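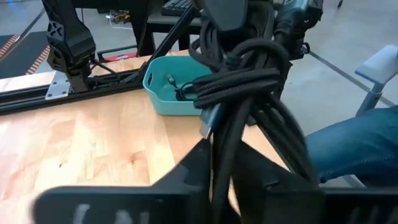

*Plirken wrist view: both fingers closed on a braided cable bundle, teal bin behind.*

# Plirken two-finger gripper, printed set

Plirken is a parallel gripper for small desktop arms, designed by Ettore Messina and built in the shared workshop at Breredow. It is sold as printed parts plus hardware. The motor and controller are not included.

## Fingers

The fingers are black, with a wide rounded base and a wedge that narrows to the tip. Left and right are mirrored and are not interchangeable. Each is held by two M3 screws from the rear, so a worn finger can be changed without taking the carriage apart.

The tip is stiff. It suits cable, cloth, cord and small boxes. Flat sheet lying on a table is difficult, and a tip for that is still being drawn.

## Specification

| Item | Value |
|---|---|
| Maximum opening | 100 mm |
| Tip width | 18 mm |
| Drive | rack and pinion, single motor |
| Finger fixing | 2 × M3 per finger |
| Wrist camera mount | included, fixed angle |
| Cycles on test carriage | 2,419 |

The cycle figure comes from one carriage, opened and closed on a foam block until the rack was taken out for inspection. Wear was limited to the first teeth on the motor side. Later racks are printed with a thicker root.

## Handling cable

Wrapped bundles should be taken across the wraps or just below them. Loose loops shift as the fingers close and may end up between the finger and the carriage. Keep metal connector ends clear of the tips, as they mark the plastic.

Start at the lowest current limit and raise it in small steps. Braided sleeve needs less force than bare PVC.

## Camera mount

The mount looks along the fingers, so the finger bases sit close to the lens and will be out of focus. Set focus on the point where the tips meet. Refocus after changing fingers.

## Fitting

1. Drive the carriage fully open and switch off.
2. Bolt the adaptor plate to the arm's wrist flange.
3. Fit the carriage, then the fingers, left first.
4. Route the motor lead on the side away from the camera.
5. Close by hand and check that the tips meet squarely.

Adaptor plates are stocked for the Cheng and Plurwood wrists. Drawings for other flanges can be sent to Bríd Ó Ceallaigh at the workshop, who cuts plates to order. The next batch is in June.

## Parts

- PL-1132: finger pair, black
- PL-1140: carriage with rack
- PL-1151: camera mount
- PL-1160: adaptor plate (state wrist)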